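## 4.2 What counts as folded

When we began coding the diaries, we thought the category "folded" would give us the least trouble of all. A garment is folded or it isn't, and we had set aside a single afternoon to write the rule. Readers who share a linen closet with another person will already be smiling. The 200 households in our sample used the word for everything from a towel squared off to fit one particular shelf to a pair of pajama bottoms doubled over once and left on a chair, and both kinds of writer were perfectly confident that the job was done.

Our first coding sheet, drafted by Rakiya Eze and Genji Nomura, asked only whether the edges of the item met. It worked nicely for napkins, pillowcases and dish towels, and badly for almost anything with sleeves or a neckline. Of the 1,310 diary entries that mentioned folding, the ones that gave our coders the most grief were about soft tops, the sort of garment that has no obvious straight line to begin from and will not keep a crease after you have given it one. One participant, a grandmother of four who wrote at generous length (we were always glad to see her envelope), described folding the same cardigan three times before deciding that it "wanted to be rolled." We coded the entry as folded, then as unfolded, and at last gave it a note of its own.

The second sheet replaced the yes-or-no question with three states, which we called open, underway and settled. An open item has no layer laid over another on purpose. A settled item has a shape that can be picked up and put on a pile without coming apart. Everything else is underway, and it is a much larger and more interesting group than we had expected. People stop in the middle of a fold to answer the door, to look for the other sock, or simply to think over how wide the drawer is. Adaeze Babalola, who joined the coding in August, argued that these pauses deserved the same attention as the finished stacks, and the rest of us came around to her view – some of us more slowly than others.

Piles raised a smaller question, and we went back and forth on it for longer than we care to admit. If one folded item lies on top of another, the coder often has only a sliver of the lower one to judge by. In Figure 3 the thick red bundle in the far left corner is plainly settled, with its soft, rounded corners and its even, rectangular shape, but of whatever lies beneath it there is only a strip of orange along the bottom edge. Our rule is to code the red cloth and mark the orange one as unseen, even though it may very well be folded too. The teal garment in the middle of the table, partly folded and still rumpled toward the front, is coded underway. 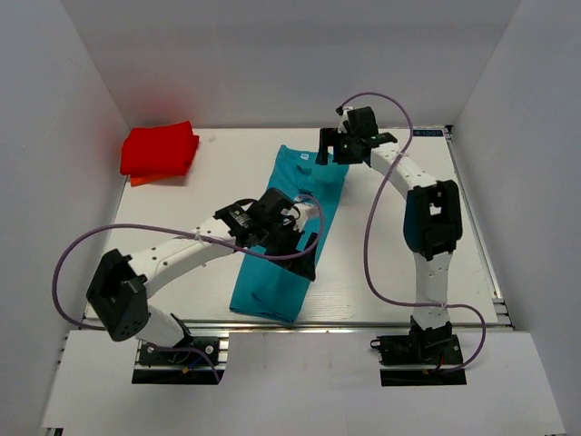
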